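Kusta: A Robot Kit That Helps in the Kitchen
An explainer for readers ages 8 to 12
Text by Shiuli Thambiah. Reviewed by Lesego Engelbrecht, Asmont Learning Service

What is Kusta?

Kusta is a robot kit made by a company named Lutia. A kit is a set of parts that is sold together. The buyer puts the parts together and then teaches the finished robot to do a job. Kusta is sold to schools, colleges, and training kitchens. It is not sold as a toy, and adults must be present whenever it is switched on.

The kit contains two robot arms, two grippers, the cables that carry power and signals, and a computer program. It also comes with a book of 17 practice tasks. The first tasks are simple, such as moving a block from one side of a table to the other. The later tasks are harder. Task 12 is called "Buns and Steamer," and it is the one described on this page.

Why buns?

A steamed bun is soft and round. It can be squashed by a hand that holds too tightly, and it can fall from a hand that holds too loosely. People learn to manage this when they are very young, and they seldom think about it afterward. A robot has to be taught.

A steamer is a pot that cooks food with hot steam. Water is heated in the bottom, and the steam rises through small holes into the basket where the food sits. A lid keeps the steam inside. For a robot, this means that the task has two kinds of object in it: a soft one that must be treated gently, and a hard one, the lid, that must be held firmly.

Two arms, two jobs

Kusta's two arms can do different things at the same moment. In Task 12, the left arm looks after the lid while the right arm looks after the buns. Engineers call this two-arm work. You do the same thing when you hold a jar with one hand and reach into it with the other.
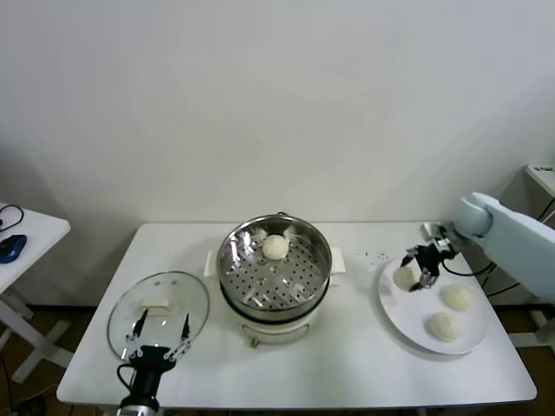
The left gripper holds up the glass lid while the right gripper closes around a bun on the plate.

Each gripper has two fingers. You have five on each hand, counting your thumb, so you might expect a robot to need five as well. For many jobs, two are enough. Try it yourself: pick up a bread roll with only your thumb and first finger. You will find that it can be done, but you must choose carefully where to put your fingers.

Small motors move the fingers together and apart. When the fingers touch something, the motors have to push a little harder to keep moving. The computer notices this change and uses it to decide when to stop squeezing. Lutia calls the setting for soft food "light grip."

How does the robot learn?

Kusta does not understand a sentence such as "Please move the buns." It learns from examples. A trained adult guides the arms through the task many times, and the computer saves each turn. One saved turn is called a demonstration.

For Task 12, the team at Asmont recorded 800 demonstrations. The buns did not always start in the same places, and the plate was sometimes moved a little. These small changes are important. If every demonstration were exactly the same, the robot would learn only one set of movements, and it would reach for empty air as soon as a bun was somewhere new.

After the recording is finished, the computer compares the demonstrations and looks for patterns. This stage is called training. For all 17 tasks together, Asmont's library now holds 2717 demonstrations, and schools that buy the kit may use them without recording their own.

What can go wrong?

Robots make mistakes while they learn. Xiuying Jia, who led the Asmont review, kept a list of the mistakes her team met most often in Task 12:

The gripper closes too early and pushes the bun away.
The gripper takes hold near the edge of the bun, and the bun turns as it is lifted.
The lid tips while it is being held, because the fingers are too close to one side.
The arm lets go of the bun slightly too high above the surface.

Glass is a special difficulty. It is smooth and clear, and a camera often sees what is behind it as well as the glass itself. The lid's handle is much easier for a computer to find. Shiny surfaces such as plates and steel baskets can cause trouble too, as they reflect light in bright patches that change when the camera moves. 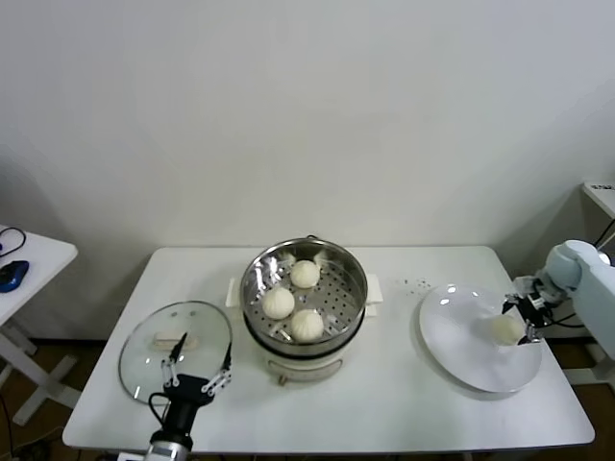 Is the kit safe?

Kusta's arms are made to move slowly. Each arm can lift no more than 500 grams, and it stops if it meets something it did not expect. A large red stop button is supplied with every kit and must be kept within an adult's reach.

Readers who visit a Kusta lesson should follow these rules:

Stay behind the line on the floor while the arms are moving.
Tie back long hair and roll up loose sleeves.
Do not touch the cables.
Never reach toward a steamer that is switched on. Steam can burn skin very quickly.
Do not eat food that has been used for robot practice.

What did the reviewers think?

The Asmont Learning Service tested Kusta with classes in July. The reviewers liked the clear task book and the gentle grip. They reported that putting the arms together took around 17 hours, and they felt that this was too long for most schools. They also asked Lutia for a shorter guide to training — the present one uses many words that younger readers do not know. Zhuoran Yu of Lutia has replied that a new guide is being written.

The reviewers recommend the kit for schools that have a technical teacher on staff. Other schools may prefer to book the visiting service, in which an Asmont instructor brings a finished robot and takes it away again at the end of the lesson.

Words to know

Demonstration: one saved example of a task, used to teach a robot.
Gripper: the part at the end of a robot arm that takes hold of things.
Sensor: a part that measures something, such as light, heat, or pressure.
Training: the stage in which a computer looks for patterns in many examples.

Something to try at home

Place a bread roll on a plate and set a bowl beside it. Using only your thumb and first finger, move the roll into the bowl. Then ask a partner to move the plate while your eyes are closed, open them, and try again. Write down what you had to change the second time. Classes may send their notes to Xuelian Tang at the Asmont Learning Service, who collects them for the next edition of the task book.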